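4. First Wash: Setting Up Your Kollow Washer

By now the machine should be level, plumbed in and no longer wearing its cardboard. If the four transit bolts are still in the back panel, return to Section 3. The Kollow will spin with the bolts in, but it will also travel, and your kitchen is only so long.

4.1 The empty run

1. Open the cold water tap all the way. Half open counts as closed, as far as the fill sensor is concerned.
2. Check the drum for the manual, the spare hose washer and the bag of clips. We pack them there every time and people wash them every time.
3. Close the door until it clicks.
4. Turn the dial to Drum Clean and press Start. Use no detergent.
5. Wait. The cycle takes 102 minutes, and the last six of them are spent doing nothing you can hear. The door unlocks when the light goes out.

Note: A smell of warm rubber is normal on the first run. On the fifth, call the service desk.

4.2 Loading

1. Sort by color, then by fabric. Anything new and brightly dyed goes in with its own kind for the first few washes, unless you have always wanted pale green socks.
2. Turn printed shirts inside out.
3. Empty the pockets. The filter will catch a coin. It will also catch a tissue, after the tissue has visited everything else.
4. Put items in one at a time and shake each one open as you go. A shirt that goes in as a knot comes out as a tighter knot.

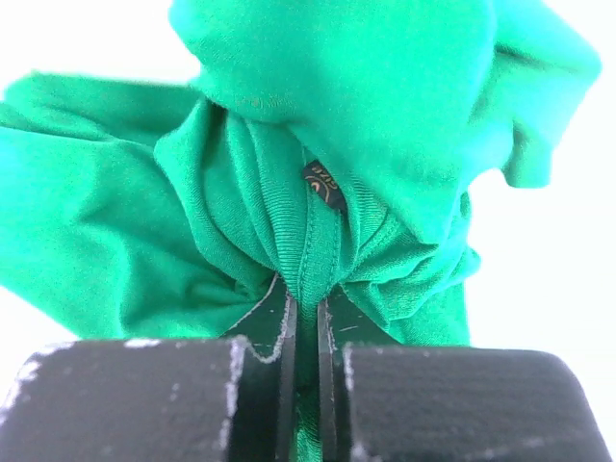 5. Fill the drum to the row of raised dots and stop. You should be able to slide a flat hand in above the load. If you need your knee to close the door, take something out.

Caution: Never reach into the drum while it is turning, even slowly, even for your favorite shirt.

4.3 Choosing a spin speed

The Plotholm program (cottons and everyday knits) starts at 1,333 turns per minute. We are aware that this is an odd number. The motor likes it.

To change the speed, hold the Spin button for two seconds and tap to step through the choices. Use 1,000 for T-shirts and anything stretchy. The Unine program, for wool, sets its own speed and ignores your opinion.

4.4 If the load will not balance

1. The drum makes three attempts, then shows E4 and sulks.
2. Press Pause and wait for the door to unlock.
3. Pull the load apart by hand and spread it around the drum. Look inside the duvet cover. Everything is usually inside the duvet cover.
4. Close the door and press Start.

Note: A single bath mat will never balance. Add two towels for company.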